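Print this page
E-mail this page

The Table by the Curtains: odds and ends, 6th May

Hello again! I promised a few of you I'd put up some pictures from our spring table at Nistham, and it has taken me far too long, so apologies to everyone who asked at the Flidham swap (and to Gerardo Cabrera, who asked twice). There are only two pictures on the page this time. I had grand plans for a big set, but I'd sooner put up a couple with plenty of chat than a wall of thumbnails.

If you're new, the table is where we lay out small, ordinary things that have a nice color or a nice feel to them. Soft stuff, hard stuff, things from the kitchen drawer, things from the toy box. I love a mixed table. You put a kitchen sponge near a heap of walnuts and suddenly you're noticing the sponge, and I can't remember the last time I gave a sponge a second look at home!

Picture one — bowl, walnuts and friends

The round bowl is my favorite thing in the whole collection, and I'll say so before anybody accuses me of hiding it. It's a reddish-pink sort of color, quite matte, and it gets on well with everything. I found it in a box lot at the Govindasamy sale, under a stack of place mats, and I paid two dollars for the lot. The place mats went straight to my sister. The bowl stayed with me, and it has been to every table since.
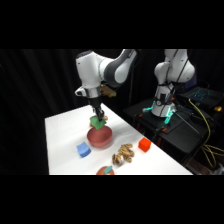
Walnuts are the thing I get the most mail about, so let me say my piece. Buy them in August if you want them cheap, keep them in a paper bag, and don't store them anywhere near the soft toys. I learned that last one the hard way and spent an evening picking bits out of a plush rabbit with tweezers. A pile of them looks so good on white, though. All those little ridges! I like them bunched up close together, with the bright pieces spread out a bit so each one has its own room.

As for the bright pieces, the red-orange cube is a great one for waking up a table. You want one really strong color in there and then something close to it but softer, so the orange fruit with its little green leaf does that job very nicely. Then blue, for the sponge. I did think about a yellow one (Tollden has a basket of them by the register, 94 cents each) but blue against that bowl is hard to beat. Gerardo is a yellow man and we have agreed to disagree.

I've also become very fond of having a bit of crumpled green about the place. Green cloth does something that a hard object can't, it never sits the same way twice, and it makes everything next to it look tidier than it is. If you're putting together a table of your own and it feels stiff, try a scrap of cloth before you go out and buy anything.

Picture two — giraffe and tiger

Now for the animals, who I know are the reason half of you are reading. The giraffe is cream with tan-brown patches and has lovely rounded tan feet, and the tiger is golden tan with proper dark stripes. Both of them are lying down on their sides, with the bowl between them, and I think they look very comfortable. I can't see a plush toy lying like that without wanting a nap myself.

I'm a great believer in a white cloth for this sort of thing. White is a pain to keep clean, and ours gets washed at 66 cents a scoop with the good powder from Nistham Hardware, but colors just sing on it. Patterned cloths eat up stripes and spots. We tried a gingham once and the poor tiger practically vanished! 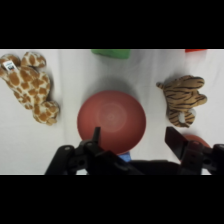 A few people have written to ask whether you should cut the tags off plush. I never do. Part of it is laziness, but I also like being able to look up the washing instructions later, and I think a little white tag near the ear or wherever it happens to be sewn gives a toy some character. My mother snipped every tag in the house and we never knew how to wash anything.

For washing, I put each animal in its own pillowcase, cold water, gentle cycle, and then leave it on a towel overnight. Stripes hold up better than you'd expect. Long-legged animals need a bit of a squeeze at the feet, where the water collects, and please don't hang a giraffe up by the neck. I've seen it done.

I should mention that swaps are open again. I'm looking for about four small plush animals, nothing with batteries, and ideally something gray (an elephant would be heaven). I can offer place mats, if my sister will part with them, or a bag of walnuts. Bring things along to the next Flidham swap or leave them at the desk at Nistham with my name on the bag. Gerardo has already put in a claim on anything yellow, so speak up early if you want it.

Print this page
E-mail this page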